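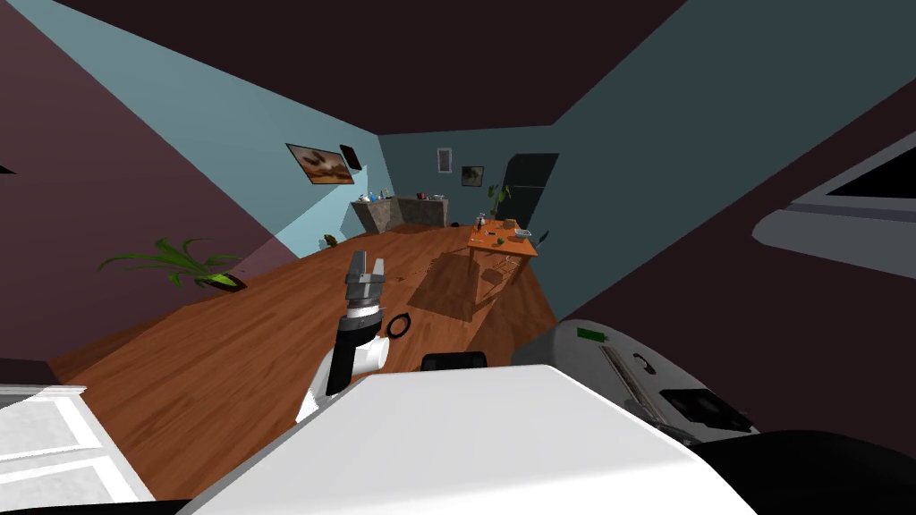 A little black ring on the floor, over to the right.

If your kitchen faucet has started dripping at 2 a.m., don't call anyone yet. Nine times out of ten it's a worn O-ring or washer, and I've changed enough of them in our place on Mekonnen Street to do it half asleep (which I have!).

First, shut off the valves under the sink and open the faucet to let the leftover water out. Plug the drain. I lost a set screw down there once and spent 40 minutes with my arm in the trap.

Pop the cap off the handle, loosen the screw and lift the handle straight up. Mine is an old Dultetti and it sticks, so I wiggle it.

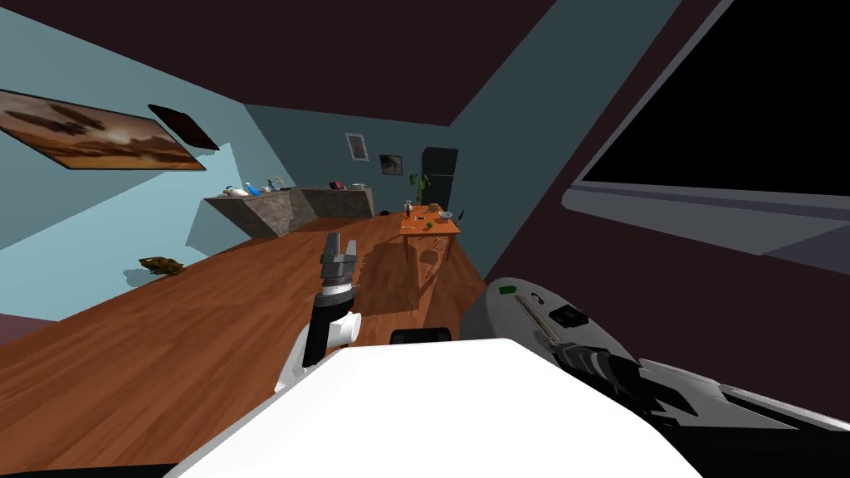
Vikulum
Home repair editor, Skindis

Now unscrew the collar and pull out the cartridge. You'll see the O-rings sitting in their grooves. Roll the old ones off with a toothpick and take them to the store with you, please, don't guess the size! I bought a 111 kit online and it still didn't have the one I needed.

Smear a bit of plumber's grease on the new rings, roll them on and push the cartridge back in the same way it came out. Collar, handle, screw, cap. Turn the valves back on slowly and leave a paper towel under the spout for 30 minutes. If it's still dripping after that, the cartridge itself is probably shot and you'll want a new one.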